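Redlow Home Boards > Housekeeping > Laundry and Linens

Thread: Folding into baskets on the dining table, who else?

madhu_d
Posted September 13, 2007

OK so I have finally given up on folding on the bed and I am never going back. My back used to be killing me by the second load, and the cat thinks anything on a bed belongs to her. Now I carry the whole heap to the table, dump it at one end, put a basket at the other end and go. It's such a nice height! I put the radio on and I'm done before the news comes around.

What I can't decide is what kind of basket to use. I've had plastic ones forever, and they're fine, but I've fallen hard for the woven kind and now I want to know if people really use them for clothes or only for magazines and yarn. Also is anyone else folding on a wood table, and do you put anything down first?

Madhu

kombo_m
We fold on the table too, all six of us (well, the two big kids fold, the others make hats out of pillowcases). Woven all the way for me. I line mine with an old pillowcase cut open along one side, so nothing catches. Mine has been going up and down the stairs for years and the handles are still good.

Only thing I'd say is get one with square sides. Round ones look sweet but a folded towel does not want to be round.

UrmilaP
Going to be the grump on this. I had two woven baskets and got rid of both. They shed little fibers, they snag knits, and you can't wipe them out when somebody puts a damp washcloth in there. Plastic rinses off in the tub. I also don't love them on a good table, the bottoms are rough and if you slide one across it you'll know about it later.

kombo_m
Urmila, that's what the liner is for!! And lift it, don't slide it.

UrmilaP
I have teenagers. Things get slid.

janaina.t
Oh I have so much to say about this one. I do all of mine on the table, it's a pale wood with the most beautiful arched grain at one side and I love looking at it while I fold (sad, I know). The basket is olive green, paper cord as far as I can tell, the tag only said "natural fiber" and it came from the closing sale at Salazar. I paid next to nothing for it and I'd pay full price tomorrow.

My order is always the same. Small stuff first because it's boring, then towels, then the bulky knits last so they sit on top and don't get squashed. Knits I fold in thirds the long way and then in half, sleeves tucked behind. A big blanket gets two folds before I even pick it up.

Pictures from the table:

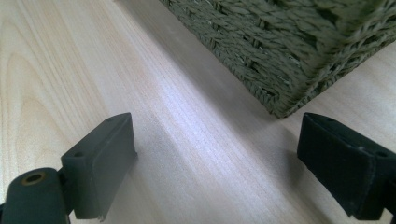
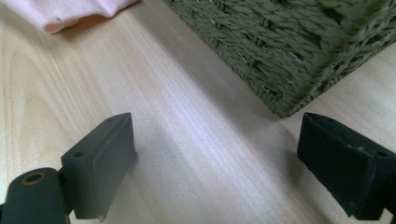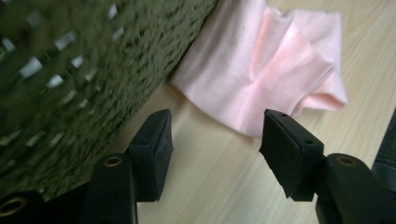 First two: the green basket on the table, with a bit of the pink pile in the second. Last one: the big olive knit.

I haven't had snagging so far but my basket is pretty fine in the weave, the cord is twisted tight. I think the open, twiggy willow ones are a different animal and Urmila may be right about those.

Janaína

madhu_d
Janaína that green!!! I was going to go for plain straw color and now I'm not so sure. And the wood is gorgeous. Is it oiled or varnished? Mine is oiled and I'm nervous about damp things sitting on it.

janaina.t
I don't know for certain, it was my aunt's and it has a bit of a shine when the light comes across it, so I'm guessing some sort of varnish. I don't put anything down for dry laundry. If a thing still feels damp at the seams it goes back on the rack and doesn't come near the table at all.

mamta.y
Table folder, oiled oak, so I can help with that one. I throw an old flat sheet over the top before I start, doubled. It takes no time and it gives you something to grab when you want to gather up the odd socks. An oiled top can pick up a dull patch from a damp towel. Mine came back up with a little more oil and an old T-shirt, so don't panic if it happens.

On baskets, I'm between the two camps. Woven for clean and dry, plastic for carrying wet things out to the line. Why choose? My plastic one is a Voltetti that must be older than my son and it has no cracks anywhere.

And yes, woven baskets shed when they're new. Take it outside, turn it over, give it a good few slaps on the bottom and go over it with the brush on the vacuum. After that, go around with small scissors and snip the frizzy ends. Snip, don't pull, or you'll start a strand unwinding. I did that to a perfectly good Jevent one and spent an evening with the glue.

UrmilaP
Fine, the scissors are a good idea. I never did that. I just got mad at it.

Still say a cardigan in a woven basket is asking for trouble. I had a gray one with a loose stitch knit and every single time I lifted it out there'd be a loop hanging.

kombo_m
Inside out! I fold the loose knits inside out. If it catches, it catches on the side you don't see.

UrmilaP
Then I have to turn it right side out in the morning at six with no coffee. No thank you.

mamta.y
I'm with Urmila there, I fold right side out and put a towel under it.

Question for Janaína, do you fold pinks and other light things separately from the dark knits? I have a dark green throw that leaves fluff on everything and I've started doing it last, after the light stuff is already packed away.

janaina.t
Same, more or less. The heavy green things come last anyway so it works out. If there's fluff on the towels I give them a shake over the back step. A lint roller on towels is hopeless, it just pulls up more towel.

madhu_d
You are all wonderful. So the plan is: square woven basket, close weave, scissors for the frizz, cotton liner, sheet on the table. I found one online that's 300 for a set with lids, which, no. I'll go look at the import place on Route 511 and see what they have in green.

One more thing, liners. Mwajuma, do you stitch yours in or just drape it?

kombo_m
Drape, with a hem wide enough to fold over the rim. I put a ribbon tie at each handle so it stays put on the stairs. Then it comes off and goes in with the whites. If you stitch it in you'll be unpicking it the first time somebody leaves a crayon in a pocket.

UrmilaP
A crayon would rinse right out of a plastic one, just saying.

mamta.y
It would not, I've tried. Orange. Still there.

madhu_d
Ribbon ties, got it. Will report back when I have the basket!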